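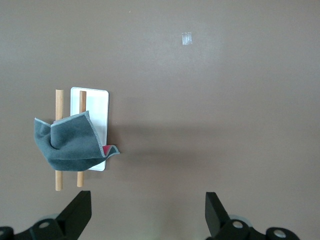 Fig. 1. A matte brown surface with a white tray and a small piece of clear tape.

Clelley Housekeeping and Facilities Program
Unit 4: Soils, Surfaces, and Cloths
Instructor: Ivana Riquelme

These notes cover both lectures for the unit. Read them before the Wednesday lab. The terms in the first section will be used without explanation from then on.

1. What a soil is

In this course, "soil" means any material on a surface that is not supposed to be there. Garden dirt is a soil. So is cooking oil, lint, dried juice, limescale, hair, and the glue left behind by a price label. We sort soils by what they are made of and by how they hold on.

Loose soils rest on the surface. Gravity and a weak static charge are all that keep them there. Dust, crumbs, and lint are the usual ones.

Bound soils are stuck by a film of something else. Kitchen dust is often bound, as it settles into a thin layer of airborne grease. A dry cloth smears it.

Adhesive soils are sticky themselves. Tape, label glue, chewing gum, and sugar syrup belong in this group.

Chemical soils have reacted with the surface or grown on it. Rust, tarnish, and limescale are examples. Wiping does little to these, and they are covered in the next unit.

A single spill can fall into more than one group. Coffee with milk and sugar leaves color, fat, protein, and sugar, and as it dries it moves from easy to hard.

2. The four factors

Any cleaning job uses four things: water temperature, time, chemical action, and mechanical action. If you reduce one, you have to raise another to get the same result. A mild detergent left on for several minutes can match a strong one wiped off right away. Cold water usually means more rubbing.

Students tend to raise mechanical action first, since it is the one they control with their hands. It is also the one that does the most damage. Scratches on acrylic and dull patches on matte paint both come from rubbing, and neither can be cleaned away. Try time before force.

Temperature has limits of its own. Hot water helps with fats. It sets protein soils such as egg, milk, and blood, so start those cold.

3. Surfaces

Before choosing a product, find out two things about the surface: whether it absorbs liquid, and whether it is glossy or matte.

Absorbent surfaces include unfinished wood, unsealed stone, plain concrete, and most paper-based wall coverings. Use as little water as possible and do not let it stand. A drop test will tell you what you have. Put one drop of clean water on a hidden spot and wait. If the spot darkens, the surface absorbs.

Non-absorbent surfaces include glass, glazed tile, stainless steel, and most molded plastics. Water will not hurt them, but the wrong chemical might. Alcohol can craze some clear plastics. Acid will etch some metals, and it etches marble too, sealed or not.

Gloss matters for a different reason. A glossy surface shows streaks and fingerprints but hides very little under them. A matte surface hides streaks well. What it shows is polishing: rub one spot too hard and that spot turns shiny. On matte finishes, wipe the whole panel from edge to edge with even pressure, even if only one part is soiled.

Color affects inspection too. Mid-tone browns and grays hide both light dust and dark crumbs, so they look cleaner than they are. Check them from a low angle with a light on the far side. White items are easier to judge straight on, except for clear residues, where the low angle works better again.

4. Adhesive soils in more detail

Tape and label residue come up in almost every room, and they are usually handled badly. Work in this order.

Lift what will lift. Pull back slowly at a low angle, close to the surface. Fast pulling leaves more glue behind and may take paint with it.

Warm it if the surface allows. A cloth wrung out in hot water and laid over the residue for a minute is often enough.

Roll the remaining glue with a fingertip or a dry cotton cloth. Much of it will ball up and come away.

Use solvent last, on the cloth and never on the surface. Test a hidden spot. Follow with detergent and then plain water. Solvent left behind attracts dust, and the mark will be back in a week.

Do not use a metal blade on anything except glass, and only on wet glass.

5. Cloths
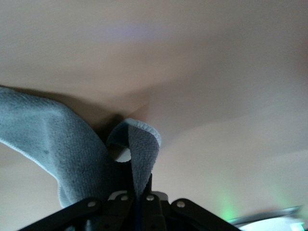

Fig. 2. Gray-blue microfiber cloth. Note the pale stitched hem.

Cotton absorbs well, stands up to heat, and is cheap. It sheds lint, more when new than when old. Old terry towels make good floor cloths and poor glass cloths.

Microfiber is usually a blend of polyester and polyamide, spun into very fine strands. In the cleaning grades the strands are split, which gives each one edges and channels. The edges pick up fine particles and the channels hold water and oil. Split microfiber works dry for dust and damp for most other things. Soaking it fills the channels before it touches the soil, so wring it hard.

Pile length decides the job. Short pile suits glass, counters, and fixtures. Long pile is for dusting and for surfaces that scratch easily. Flat weaves with no pile are sold for mirrors and lenses.

Look at the edge of the cloth as well. A stitched hem lasts longer in the laundry, but the thread may be harder than the fabric and can mark soft finishes. Fold the hem inward when you work on acrylic or piano lacquer.

Fold the cloth twice to get a pad with several clean faces. Turn to a fresh face when the one in use looks gray or starts to drag. A bunched cloth has uneven pressure and you lose track of which parts are dirty.

Laundry rules for microfiber: wash warm, wash apart from cotton, no fabric softener, no bleach, low heat in the dryer. Softener coats the strands. A softened cloth feels nice and pushes water around. The Favura cloths in our lab are replaced after 600 washes or when they fail the drip test, whichever comes first.

6. Before lab

Bring your own gloves. Lab partners stay as assigned in the first week, and each pair will work on 2 panels, one matte and one gloss. Write down the soil group, your choice for each of the four factors, and what you would change the second time.

Reading: Benítez, chapters on surface finishes and on textile care. Skip the section on carpets for now.

Review terms: bound soil, drop test, split fiber, pile, crazing, etching.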